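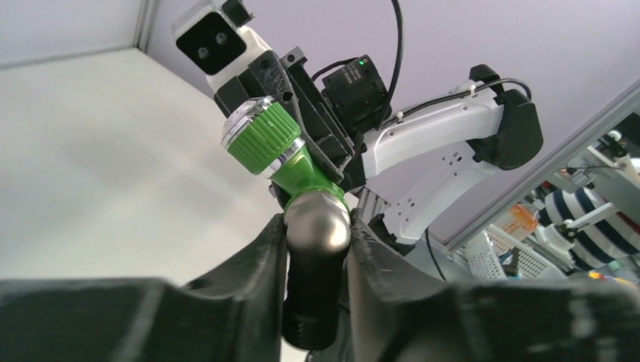
Wrist view, left gripper. The other arm is holding the spray nozzle.

1/ Student project thread, for those who asked what I am doing in the lab since February. Our course is called Gavarell and every team gets two arms and one task. Our team is Lowther. Our task is the garden hose set: take the nozzle with one arm, pass it to the other arm, put it down in the correct direction.

2/ It sounds like a small task. I also thought so when we chose it from the list. I told my parents it would be finished in two weeks.

3/ The nozzle is a difficult thing to hold. The green cap has ridges, so the fingers hold it well there. The silver dome is round and smooth and the fingers slide. The black end has ribs, but it is short, and if you close too low you push the nozzle up and out of the other gripper.

4/ So we decided: the right arm takes the green end, the left arm takes the black end. Everybody in the team agreed on this in one evening. Then we spent the next three evenings on the question of who lets go first.

5/ Our rule now is that the left closes, then a wait, then the right opens. The wait was 200 milliseconds in the beginning. It was too short for us. Now it is 800 and I do not want to touch this number again.

6/ We drive the arms by hand first and record every try. For the first training we had 37 good handovers. Our teacher said it is not much, but train anyway and look at what it learns. I think this was good advice. We had been waiting for a "complete" set and we learned nothing while waiting.
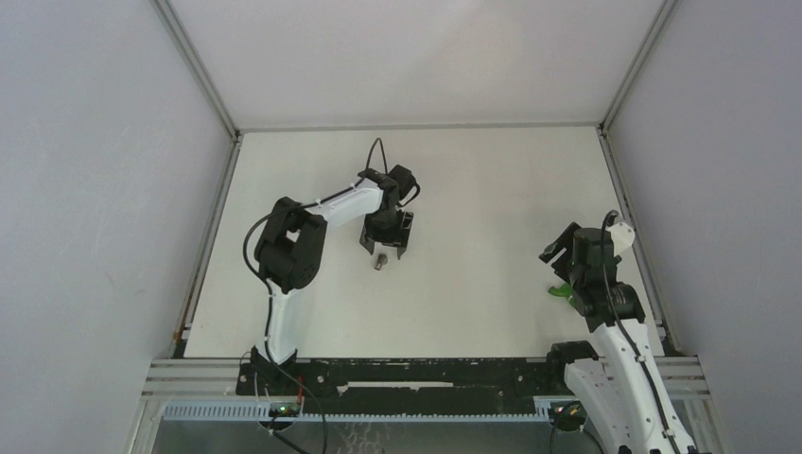
Both arms over the table, left gripper open.

7/ From the fixed camera, the right arm covers part of the green object. For a person this is no problem, you move your head. Our model can not move its head. This is why we use the wrist views also, and from the wrist you see the fingers and the nozzle very large.

8/ The small metal piece is its own exercise. It is short, it lies a little tilted, and the fingers must come down on both sides of it. I am worse at this than at the handover. My teammate does it with music on and is much faster than me.

9/ Software: we use Rekmont for recording and Gristent for the training jobs, both are course tools, so please do not search for a download. Rekmont saves the try only when you press stop. I lost 6 tries before I understood this.

10/ Somebody asked if you need to be good in math to join. For the first half of the course, no. You need patience and you need to write down what you changed. I write it in a paper notebook, because in the evening I close all my files and forget.

11/ Next step for us is to start with the nozzle turned the other way. I will post the result here, also if it is bad. Questions are welcome, I answer slowly but I answer.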